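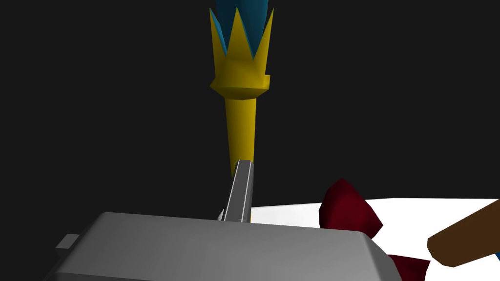
How to Keep a Cricket Scorebook

Most club sides are short of people who can score. The job looks harder than it is. If you can stay awake and keep a pencil sharp, you can keep a usable book after one match. These instructions cover a standard limited-overs club game of 35 overs a side, but nearly all of it carries over to longer games.

What you need

A scorebook with ball-by-ball bowling boxes. The Fultitz book has room for 50 overs on each page and lies flat, which helps in wind. Any book will do as long as the boxes are big enough for six or seven marks.

Two pencils and an eraser. Ink smears and you will make mistakes. Some scorers use a different color for each bowler, and it does make errors easier to trace, but leave that for your second season.

Both team sheets, collected before the toss. Ask for first initials. At Bellamy last July we had three players on one side with the same surname, and the batting page took an hour to untangle.

Before the first ball

Fill in the top of the page: teams, ground, who won the toss, and what they chose to do. Write the opening batters on lines one and two. Leave the other lines blank. Batting orders change, and a name written in early will often have to be erased.

Find out who the opening bowler is and which end that bowler is using. Write the name on the first line of the bowling section. If you don't know a player, put down a shirt number or a hat color and get the name at the end of the over.

Sit where you can see both umpires. Agree with the other scorer on who will acknowledge signals. Every signal has to be acknowledged, and the umpires should wait until you have done it.

Recording a ball

Every delivery goes in three places. Do them in the same order each time.

1. The batter's line. Write the runs hit off the bat. If no run is scored, most club scorers leave the batter's line alone and mark only the bowling.

2. The bowler's box. A dot for no run, a number for runs off the bat, a W for a wicket that is credited to the bowler.

3. The running total. Cross off the runs on the tally grid. If the team scores four, cross off four numbers with one stroke.

Say it to the other scorer as you write: "Two to Gamage, off Nguyen." The other scorer repeats it. It feels silly for a few overs and then you stop noticing.
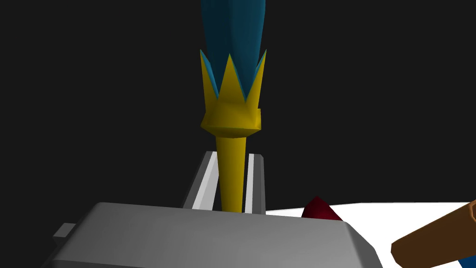
Teal flame and yellow holder, between the gripper's two fingers.

Extras

Extras are where most books go wrong. There are four you will see in nearly every match.

Wides. Mark a plus sign in the bowler's box. One run goes to wides in the extras section and one goes against the bowler. If the batters run on a wide, add a dot in the corner of the plus for each extra run. The ball does not count as one of the six.

No-balls. Mark a circle. If the batter hits the ball, put the runs inside the circle and credit them to the batter as well. The one-run penalty goes under no-balls. The ball does not count toward the over. Check your league's rules, as some add two runs instead of one for wides and no-balls.

Byes. Mark a triangle pointing up, with the number of runs inside. Byes go in the extras section and are not charged to the bowler.

Leg byes. The same, but with the triangle pointing down.

An over with two wides in it has eight marks in the box. Start small, in the top left, and you will have room.

Wickets

When a wicket falls, slow down. You have a couple of minutes while the new batter walks out. Work through it in this order:

Write how the batter was out and who took the catch, if there was one. "c Dewan b Gazi" is enough.

Close the batter's line with two slanted strokes and total it.

Enter the fall of wicket: team score, wicket number, the batter who is out, and the score of the batter who is staying in.

Write the new batter's name on the next line.

A run out is not credited to the bowler, so do not put a W in the bowling box. Put down any completed runs, or a dot. If you are not sure whether the batters had crossed, ask the umpire at the next break in play - do not guess.

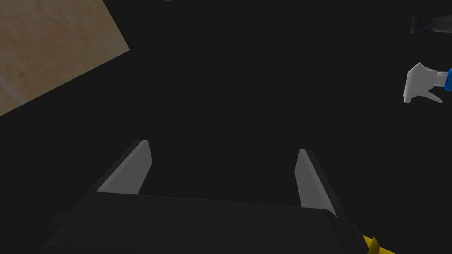

End of each over

Add up the over from the bowler's box. Leave out the byes and leg byes. Write the bowler's running figures in the corner as wickets and runs, such as 2-14. If no runs were charged to the bowler, join the six dots into an M for a maiden.

Then check the total with the other scorer. If you differ, fix it now. An error of one run found at once takes seconds to sort out. Found 20 overs later, it may never be sorted out at all.

Balancing the book

At the close of the innings, do two sums.

Batting: add all the batters' scores and all the extras. The answer should match the team total.

Bowling: add the runs charged to each bowler, then add byes and leg byes. This should match too. Penalty runs, if any were given, go in with the byes here.

If the batting side balances and the bowling does not, look at the wides and no-balls first. Sabina Barua kept the books at Biltodach for years and always went through the extras before anything else. If both are out by the same amount, the tally grid is the likely problem. Look for a four crossed off as a three.

Do the first innings during the break. It is much harder to find a mistake once the second innings has started.

After the match

Have both scorers sign both books. Take a clear photo of each page before you leave the ground. Send the result in by whatever time your league asks for, and keep the book somewhere dry until the season averages are done.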